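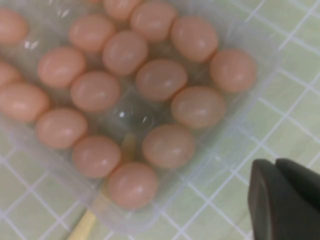

Nov 23, 2021

Entry by Ekaette Osagie, Household Skills Room, Kamwood Day Center

The room was opened at the usual hour and the morning was given over to eggs. The work surface was wiped down before any stock was brought out. Milagros Llorente joined me after the staff meeting and remained until lunch.

The activity followed the outline we adopted in July. Each participant is asked to take an egg from the clear plastic tray, carry it to the far side of the work surface, set it down, and then return it to any free cup. The eggs in this tray are small and smooth, all of them the same pinkish-peach color, and the cups hold them close together. That closeness is the chief difficulty of the exercise. A participant with a firm grip will tend to push the neighboring egg while reaching for the chosen one, and several of our participants did so today. Ms. Llorente proposed that beginners start with an egg at the outside of the tray, where there is more room for the fingers. This was tried with 3 participants and will be written into the outline.

It was also agreed that one cup near the middle should be left open at the start of each turn. Participants found it easier to understand the task when they could see where an egg was meant to go. One gentleman preferred to fill that cup at once and regarded the matter as closed. He was thanked and offered the sorting cards.

The session ran to 95 minutes, including the pause for handwashing. The length was suitable for the morning group and is likely to be too long for the afternoon group, who tire sooner. I have asked that their turn be divided in two, with the folding of dish towels in between.

A question was raised regarding the trays. The clear ones are light and easy to clean, and staff can see at a glance when a cup is dirty underneath. The cardboard ones from the Jollon market are sturdier to lift but cannot be washed, and two were discarded this week on account of damp. My recommendation is to keep to plastic for the skills room and to leave cardboard for the pantry. The request has been placed with Standotine, whose catalog lists the plastic tray on page 11. Their office has not yet confirmed a delivery date.

Ms. Llorente further asked whether the eggs should be left out on the surface between groups. I would prefer that they be put away each time. The surface is needed for the coin exercise directly after lunch, and a full tray is awkward to move in a hurry. The top shelf of the tall cupboard has been cleared for this purpose and labeled.

Other matters. The handle of the second drawer is loose again. The spare aprons came back from the laundry short by one, and the laundry has been informed. Obi, the center's cat, was found in the storeroom before opening and was returned to the front office. The storeroom door is to be kept shut.

Tomorrow the morning group will repeat the exercise with the left hand. Ms. Llorente will lead and I will keep the record. The sheet for the afternoon group remains to be typed.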